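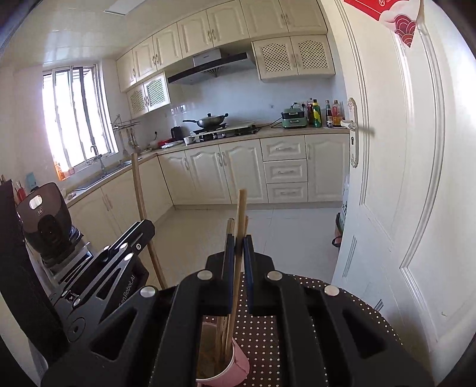 CLIVIK, August – The Clivik Rowing Association will open its fall training season at the Bakhtiari Boathouse later this month, with an expanded junior program and a revised calendar of regattas. Registration forms have been mailed to all current families and are also available at the boathouse office.

The association enters the season after a strong summer. At the Bultorow Sprints in June, Clivik crews reached the final in six events and won two of them, the women's youth four and the men's novice eight. The women's four, coached by Ermira Hodžić, led from the second marker and finished a full length ahead of the host club. The novice eight had a closer race, passing Skivis Rowing Club in the last twenty strokes after sitting third for most of the course. Other crews placed third in the mixed double and fourth in the women's lightweight pair.

Ms. Hodžić will continue as head coach of the junior program. Joining her is Jonatan Ljungberg, who rowed with the association as a teenager and has spent the past three years coaching at Skivis. Mr. Ljungberg will be responsible for the novice squads and for the learn-to-row sessions held on weekday afternoons.

"Our novices improved a great deal between March and June, and most of that came from time in small boats," Ms. Hodžić said. "We plan to keep them in pairs and doubles through September before we set any lineups for the eights. Parents should expect to hear about seat assignments in October."

Practice Schedule

Junior varsity and varsity rowers will meet at the boathouse at 3:45 p.m. on school days and at 7:00 a.m. on weekends. Novices will meet at 4:15 p.m. on school days only. All rowers are expected to be changed and ready to carry boats at the stated time. Practices will end before sunset throughout the season, and the finishing time will be moved earlier as the days grow shorter. Any change on account of lightning, fog or high water will be posted on the boathouse door and sent by text message no later than one hour before practice.

Every rower new to the association must pass a swim test before going on the water. The test consists of a short swim in rowing clothes, followed by ten minutes of treading water and putting on a life jacket without leaving the pool. Tests will be given at the Bultorow municipal pool on two evenings at the start of the season. Rowers who passed the test in the spring do not need to repeat it.

Equipment

The association has taken delivery of a used coxed four, purchased from a club downriver with $4,000 raised at the spring ergometer relay. The boat has been rerigged by Todor Mladenović, the boathouse manager, and will be assigned to the junior varsity women for the fall. Two older singles have been retired from racing and will remain available for technique work inside the breakwater.

Mr. Mladenović asks that crews report damage on the day it occurs, using the log kept beside bay two. Several fins were broken during the summer at the shallow end of the dock, where the water has been lower than usual. Until further notice, boats should be launched from the upstream side only. Coaches' launches will continue to use the gravel ramp.

Fall Regattas

The racing season begins with the Skivis Head, a 5,000-meter race against the clock on the lower river. Clivik intends to enter 10 boats, the largest entry the association has made at this event. The course includes a sharp turn below the railroad bridge, and coxswains will attend an evening session on steering and passing rules before race week. The session will be led by Elżbieta Brzozowska, a licensed referee and former coxswain.

The association will then host the Clivik Fall Regatta in October. Last year's regatta drew 3,103 spectators over two days, compared with 2,405 the year before. Parking at the boathouse will be reserved for trailers and officials. Spectators are asked to use the fairground lot and follow the river path to the finish area, a walk of less than half a mile.

Racing will begin at 8:30 a.m. on both days, with the junior events scheduled for the morning. A new event for mixed masters quads has been added in response to requests from visiting clubs. The course remains unchanged – upstream start, finish opposite the boathouse – but the warm-up area has been moved to the far side of the island to reduce crowding near the start. Crews that cross the racing lanes outside the marked crossing point will receive a time penalty.

Radomir Dimitriou will serve as regatta director for the second year. Clubs wishing to borrow boats or oars should write to him before the close of entries. Late entries will be accepted only where a lane or starting slot is available, and late fees will not be refunded if a crew withdraws.

Fees and Assistance

Fall fees are unchanged from last year and may be paid in full or in two parts, the second due before the Skivis Head. Reduced fees are available to families who apply through the boathouse office, and applications are handled in confidence. Uniform orders should be returned with the registration form. Rowers who already own an association racing suit in good condition are not required to buy the new design this season.

The boathouse office is open on school days from 2:30 p.m. until the end of practice.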